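Lullum Packing Project – Working Group Minutes
January 29, 2021
Bresturico, second floor meeting room

Present: Detlef Kasten (chair), Darnell Kapoor, Delphine Achterberg, Gus Rosenthal (minutes)
Apologies: Ferhat Gündoğdu

1. Minutes of the last meeting

Accepted with one change. Item 4 said the October set was "good enough to train on." Darnell asked that this read "large enough to train on." Detlef agreed.

2. Container task

Darnell reported on the two-arm station. The operators are recording examples with the clear plastic containers and blue lids, with white tubes as contents. The target for this round is 100 accepted examples. So far 36 have been accepted. Detlef asked what "accepted" means at present. Darnell said an example is accepted when the operator marks it as finished. Detlef said that was an operator grading his own homework and he would not report the number upstairs until someone else had watched the recordings. 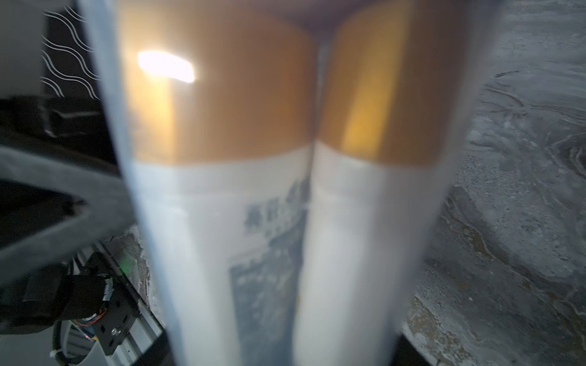
Gus said he had sat through a batch of the wrist recordings and could not always tell what the arm was meant to be doing next. Darnell said the model gets all the views together and does not need each one to be clear on its own. Gus asked how we know that. Darnell said Terkiletti's notes claim it. Detlef pointed out that Terkiletti sells the training software – he would like to see it shown on our own data.

Agreed: Darnell to train once with the wrist views and once without, on the same examples, and bring both results.

3. Lids

Delphine has been over the instruction sheet. It tells operators to "close the container" and leaves the locking tabs out altogether. She suspects some operators press the lid on and stop there, and others do the tabs as well. Both kinds are going into the same folder under the same name.

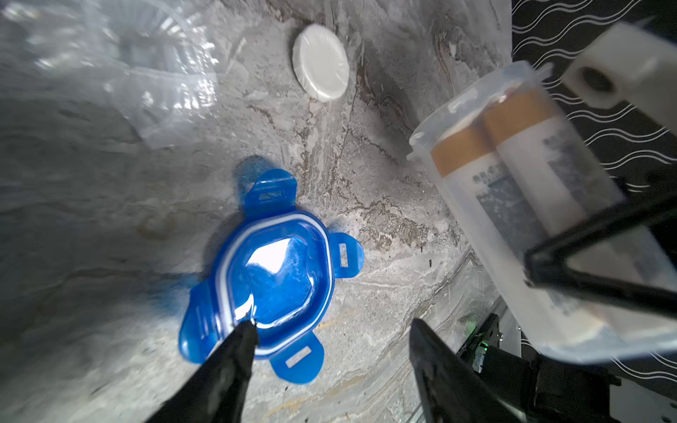 Should the examples with unlocked tabs be thrown out?
They stay for now, under a separate label, until Delphine has gone through them. Darnell was against deleting anything. Gus thought a separate label was a polite way of never deciding, and asked that this be written down.

Delphine will rewrite the sheet so that it says where the task ends. Detlef wants one page, in words a new operator can follow without asking Ferhat.

4. Variety of examples

Begay, who will be using the finished system, have asked whether it will cope with containers that are not standing upright. Darnell thinks it will, given enough examples. Detlef said he had heard "given enough examples" at every meeting he had chaired and would like a number. Darnell offered 20 more with the container starting on its side. Delphine doubted that 20 would teach it much if the same operator did all of them the same way.

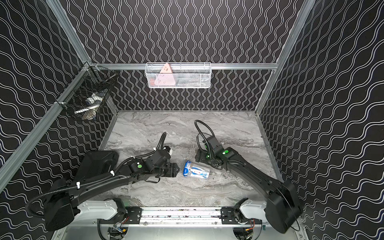 Who decides the starting position for each recording?
The operator does at the moment. Starting with the next batch, positions will come from a list that Gus draws up, and the operator will tick them off as they are recorded.

Darnell objected that this will slow things down. Detlef accepted that it will. He would take a slower month over another set that nobody outside this room trusts.

5. Test plan

There still isn't one. Ferhat was to bring a draft and sent word that it is partly written. Detlef does not want training results discussed again until the test positions are fixed and kept out of the training set. Delphine asked whether any of the 36 would have to be held back. Left open.

6. Any other business

Terkiletti have offered a demonstration of their new version. Declined until item 5 is settled – Gus to write to them.

Actions
Darnell: training runs with and without wrist views
Delphine: new instruction sheet; go through the unlocked-tab examples
Gus: list of starting positions; reply to Terkiletti
Ferhat: test plan, complete, sent out ahead of the next meeting
Detlef: find a second person to review recordings

Next meeting to be called by Detlef once the test plan has gone out.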